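How to Set Up a Small Shoe Rack with Chrome Rods

Clear a table before you start. Working at waist height makes it easier to check that the rods are straight.

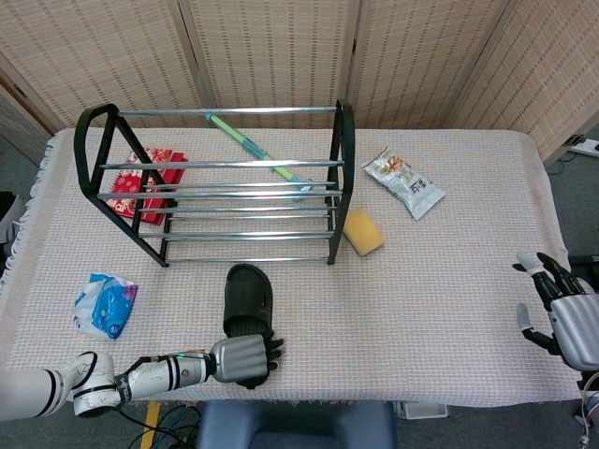
Yvonne Fairclough wrote in to say that hers wobbled until she loosened every rod, stood the rack on a flat surface and tightened them again. Do the same if yours rocks.

1. Stand the two end frames up, facing the same way.
2. Fit the top back rod first, finger tight.
3. Add the lower rods, working down toward the front.
4. Press on both ends. Tighten everything once the feet sit level.
5. Try a slipper on each tier. The heel should catch on the rear rod. Wide straps go on more easily if you hold the slipper by the front.
6. Wipe the rods with a barely damp sponge and dry them.

Put boots on the floor beside the rack. Check the fittings again in April, or after 2 months of daily use.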